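# Chapter 5: Reading the Box Score

*Draft text for classroom use, revised 22 Sep 2024*

A basketball game leaves behind a winner, a loser and a sheet of numbers. The sheet is called the box score. It lists every player who took part and gives one line to each: minutes, shots made and tried, rebounds, assists, steals, blocks, turnovers, fouls and points. Coaches use it the next morning. Newspapers print it. Agents bring it to contract talks, and fans argue over it for years.

This chapter is about what the box score records and what it leaves out. You already know from the last chapter how the game clock and the shot clock work, and we will use both again. You do not need any math beyond division.

## Where the numbers come from

Every number in a box score starts with a person at the scorer's table. At a Torell home game the crew sits at midcourt, with one person calling out plays and another entering them. The caller says the player's number and the event, and the other person keys it in. After the final buzzer the crew compares its totals with the running score and fixes any mismatch before the sheet is released. 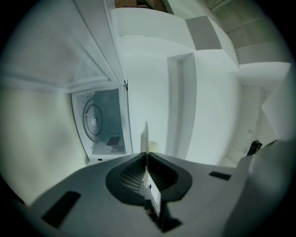

A single game contains far more action than any crew could write down. Players cut, screen, switch, point, shout and box out on every trip up the floor, and most of it never reaches the sheet. The rules of scorekeeping decide what gets through. Think of a shape like the black opening in the gray housing, flared at the rim and dark below, with that thin white plate coming up through the middle. A lot can go in at the top of a funnel, and only a narrow stream comes out. The box score is the narrow stream. A good screen that frees a shooter does not appear in it at all, while the shot that follows is credited to the shooter and perhaps to the passer.

Some events are easy to judge. A free throw is made or missed. Others call for an opinion, and the assist is the best known of these. The rule says the pass must lead directly to the basket, but "directly" has no exact length. If the shooter takes one dribble, most crews will still give the assist. If the shooter stops, fakes and then drives, some will and some won't.

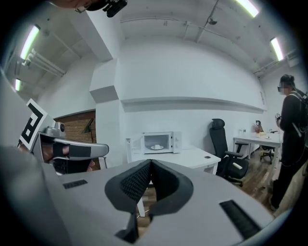

For this reason, two crews watching the same game can produce slightly different sheets. Points will match. Rebounds will nearly always match, although a ball tipped by several hands can go to any of them. Assists and blocks are where the gaps show up. When Skatach visited Sutcliffe in the season we use for our exercises, the home and visiting sheets differed by 2 assists for the same guard. The league kept the home sheet, as its rules require.

## Totals and rates

A total tells you how much a player did. A rate tells you how often. Both are useful, and they answer different questions.

Take a forward who spent a long career in Nerndale and played 983 games. The totals in that player's record are very large. A second forward, with a much shorter career, may have scored more in each game and still trail far behind on total points. To compare them fairly, divide by games, or better, by minutes – a starter and a reserve do not get the same amount of time on the floor.

Rates have a weakness of their own. A reserve who plays one short stretch and makes every shot will post a rate that no starter can match. Analysts often set a minimum before they rank anyone. In this book we use 1,000 minutes in a season.

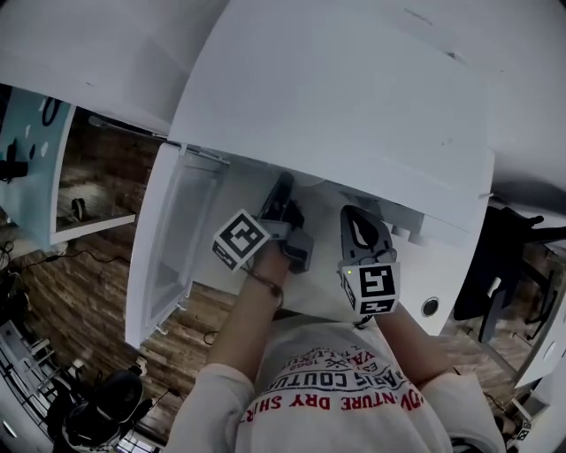

*Reading time for the next section: 5 minutes*

## Before you begin

The next section works through one complete box score, line by line. Have it open beside you as you read. The column headings are short and take some getting used to: FG is field goals, FT is free throws, and TO is turnovers. The plus-minus column sits at the far right. It shows how the score changed while the player was on the floor, whoever did the scoring.

Key terms for this chapter:

- **Box score** – the official record of each player's counted actions in a game
- **Assist** – a pass credited as leading directly to a basket
- **Rate** – a total divided by games, minutes or possessions
- **Plus-minus** – the team's net points while a player is on the floor

Start with the minutes column. Add it up for each team and check that the sum equals five players times the length of the game. If it doesn't, look for a rounding note at the bottom of the sheet before you go on to the shooting columns.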